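The metal bin finally has a job

13 February 2018

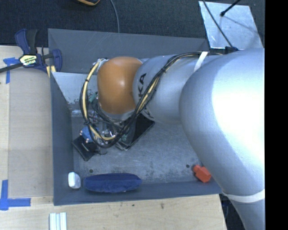

Dark gray metal bin, small black square thing lying cornerwise on the bottom.

So I've become a bin person. I used to be a drawer person, and before that I was a pile person (a long and happy period, if I'm being fair to it), but this winter I went over to bins and I don't think I'm coming back!

It started with the move from Clostley. I packed the way I always pack, which means the first 8 boxes were beautiful, with labels on two sides, and everything after that said MISC. When I finally opened the MISC boxes in October I found batteries in with the tea towels, a bag of drawer knobs, three tape measures, and so many small square things. Adapters, lids, the little covers that come off the backs of other things, coasters, magnets. Why is everything I own small and square and black? I don't know what half of it does and I'm scared to throw any of it out, since I've been burned before. I once tossed a battery cover and spent two years with a radio held shut by a rubber band.

I tried clear plastic tubs first. They looked great in the store and terrible at home, because you see all the mess from every side, and the ones I bought cracked at the corners when I stacked them. Then I tried baskets. Please don't put screws in a basket. I'm still finding them in the rug.

Metal is the thing. I love a plain rectangular metal bin with a flat bottom. You can drag your hand along it and everything slides into one corner, you can wipe it out with a rag, and it makes a wonderful racket when you drop something in, so you know for sure you dropped it. The dark gray was a bit of a gamble, I admit. Black stuff on a dark gray floor just melts away, and if you're hunting for a cap or a little cover you can look straight at it and move on. My sister-in-law's answer is to line hers with a sheet of white paper. I did that for a week and it kept riding up at the ends, so now I tip the bin toward the window and squint.

My system, if you can call it that, goes like this. Anything I can't name goes in the bin. It doesn't get a label or a bag or a second thought. Then when I've got a free evening I pour a big mug of something, take things out one at a time, and each thing has to go home. Home can be the Temitik cabinet in the hall (the one with the sticky third drawer, I've made my peace with it), or the toolbox, or the trash. If it hasn't got a home it goes back in and gets another turn next time. The rule is that I'm not allowed to start a second bin. The minute there are two bins I'm a pile person again, just with better piles.

I did get carried away and keep a tally on the back of an envelope for the first month. 261 things! I'd have guessed up to 100, and that was me being gloomy. The knobs alone were a big chunk of it. I sold those as a lot at the Grirnell swap and came home with a lamp, so I'm not sure I came out ahead on clutter, but it's a very nice lamp.

A couple of people asked about scratches after my last post. Yes, metal scratches, and it will also scratch your table if you shove it around like I do. I stuck felt dots on the bottom of mine. The cheap ones fell off by the next morning, and the thicker ones from Zaidi have stayed put so far. Wipe the metal down first or you'll be peeling fuzz off your floor. And go lower than you think on the sides! I had a tall one for a while and spent the whole time with my arm in it up to the elbow, tipping it over to get at one lid.

Still unsolved: cords. Cords don't slide into a corner, they grab everything else and bring it with them, and I refuse to give them their own bin on principle (see rule above). Right now they hang on a hook behind the closet door with a bit of string around each one. If you've got something better, leave it in the comments. I'm going back to the mystery lids, I've got four of them and only one jar.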